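Gripper Day at Wosham: A Visit Report

Posted November 10, 2023

The invitation said coffee from nine and demonstrations from half past. The coffee arrived at ten, in a thermos the size of a fire hydrant, by which time Thaís Portela and I had already seen one arm reboot and another refuse to. We had driven two hours for this. Thaís said it was better than the trade fair in February because at least you could sit down.

Wosham is an integrator, which means they buy other people's arms and other people's grippers and spend their working lives persuading them to talk to each other. Once a year they clear the demo hall and let customers in to handle the goods. This year it was 40 visitors, most of them from packaging, with a few of us from the small-batch end who can't afford anything but like to ask the price.

The hall was set up with three stations, each with the same model of arm and a different hand on the end of it. This is a decent idea. Usually at these events every vendor brings its own arm, its own table and its own favorite cardboard box, and you go home having compared the boxes. Wosham insisted on common objects and let visitors bring their own. Bring awkward things, the invitation said, and people did.

Station one had the Westine parallel gripper. Two flat jaws, electric, very quick. It picked up anything with two parallel sides and did it all morning without complaint. Somebody gave it a bag of dried beans and it pinched the top corner and lifted it, and the bag swung there like a caught fish until the operator took pity on it. The Westine rep explained that bags were outside the intended range. He explained this again later about a sponge, and again about a roll of tape standing on its edge.

Station two was vacuum, from Nolutton. I have no quarrel with suction cups. They are cheap, they wear out in a way you can see, and my own shop has been running on them for years. But the compressor was parked right behind the spectators, and the presenter had a soft voice, so I can report only that he seemed proud of something to do with the valves. The cups did well on lids and flat cartons and badly on everything with a rib or a wrinkle in it, as cups do.

Most of the crowd ended up at station three, where Aguiar was showing a hand with ribbed finger pads and a camera at the wrist. The pitch is that the ridges give a little, so you can be careless about where you grab. I am careless about where I grab, so I stayed.

The Aguiar people ran a set of 27 objects in the morning, picked by them, and then took requests after lunch. The morning set went smoothly, as sets picked by the vendor tend to. The requests were more interesting. Bottles especially, since half the room fills them for a living and the other half puts labels on them.
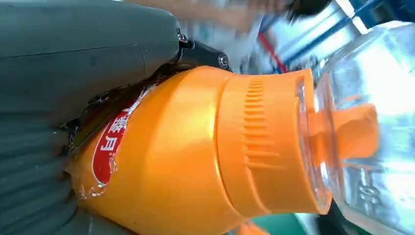 Thaís's question, which she had been saving since the parking lot, was what happens when you grip across two surfaces that don't behave alike. Hard plastic is easy. Film slides on hard plastic, labels come up at the corners, and a pad that holds beautifully on one may be holding nothing much on the other. The Aguiar engineer gave the best answer of the day, which was that he didn't know and would like to find out. Then he turned the force down to 65 percent and tried it with a wrapped jar she had brought in her purse. It held. He turned it down again and it slipped, onto a mat, to light applause.

We got a turn on the controllers too. The Westine pendant is the one I'd want on a Monday: big buttons, few menus, a stop you can find with your elbow. Aguiar's runs on a tablet and has a lovely live view from the wrist camera, though the view goes to mush as soon as the arm moves at any speed, and you have to go two menus deep to change the grip force. I asked whether that could be brought to the front screen. It was written down on a sticky note, and I watched the sticky note for the rest of the afternoon. It was still there when we left.

Prices were given verbally and only when cornered. Westine is the cheapest to buy, Nolutton the cheapest to keep, and Aguiar would rather talk about your application. Replacement pads come as a set, and I couldn't get anyone to tell me how long a set lasts on ribbed caps, a thing I would like to know before I buy a hand that touches ribbed caps all day.

Lunch was sandwiches. The vegetarian ones went first, mostly to people who weren't.

Thaís has asked for the Aguiar on a two-week loan and will run it on her own line, wrapped jars and all. I've asked Wosham for a box of suction cups.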